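Guía de Clustell para el aula: cómo montar tu primer club de lectura en línea

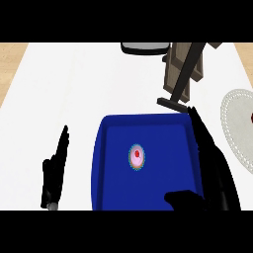
Veronika Pfister me escribió que a ella el primer club se le quedó a medias porque invitó a la clase entera antes de elegir el libro, y que por favor lo pusiera bien grande en la guía. Pues queda puesto, Veronika: ¡primero el libro y luego las invitaciones!

Sección 3. Crear el club y abrir la primera ronda

Ya tienes tu cuenta de docente (si no, vuelve a la sección 2, que es cortita) y ahora viene lo que más me gusta. Yo lo preparo siempre la tarde anterior, con un té al lado, y luego en clase voy tranquilísima.

1. Entra en Clustell y pulsa "Nuevo club". Ponle un nombre que tus alumnos reconozcan. El mío de este curso se llama Lovham, como el pueblo del cuento que leímos en abril.

2. Elige el libro. El catálogo gratuito tiene 283 títulos y puedes filtrarlos por edad, por tema o por número de páginas. Para empezar te recomiendo uno de menos de 100 páginas, de verdad, aunque tengas lectores muy valientes.

3. Divide la lectura en tramos. El programa te propone cuatro, pero se pueden mover arrastrando la barrita de un capítulo a otro.

Nota: si cambias los tramos con el club ya abierto, los comentarios se quedan en el capítulo donde se escribieron. No se pierde nada, solo hay que avisar a los niños para que no se vuelvan locos buscándolos.

4. Escribe la pregunta de arranque. Yo huyo de "¿te ha gustado?" y pregunto cosas como "¿a qué personaje le prestarías tu bici?". ¡Las respuestas son una maravilla!

5. Pulsa "Invitar" y copia el código de la clase. Puedes proyectarlo o imprimirlo para la agenda.

Cuidado: el código caduca a los 90 minutos. Si alguien llega tarde, genera otro desde el mismo botón; los que ya han entrado siguen dentro.

6. Activa "Revisar antes de publicar". Con esta opción los comentarios te llegan primero a ti. Yo la dejo puesta las dos primeras semanas y después voy soltando.

Cuidado: no mandes el código por el chat general del colegio. A mí se me colaron alumnos de otro grupo (encantadores, eso sí) y tuve que sacarlos a mano, uno por uno.

7. Cierra la ronda desde "Mi club", pestaña "Rondas". Cada lector recibe su insignia cuando ha completado el 95 % del tramo, así que quien se salte la página de los agradecimientos también la tiene.

Nota para quienes venís de Grarkier: las listas de alumnos se importan en "Ajustes", "Traer grupo". Las insignias antiguas no pasan, lo siento mucho. Si usas el lector Donnelly, actualízalo antes del paso 3 o no te saldrá la barrita.

En la sección 4 vemos cómo descargar los comentarios para el cuaderno de evaluación.

Última revisión de esta sección: 17 de diciembre de 2023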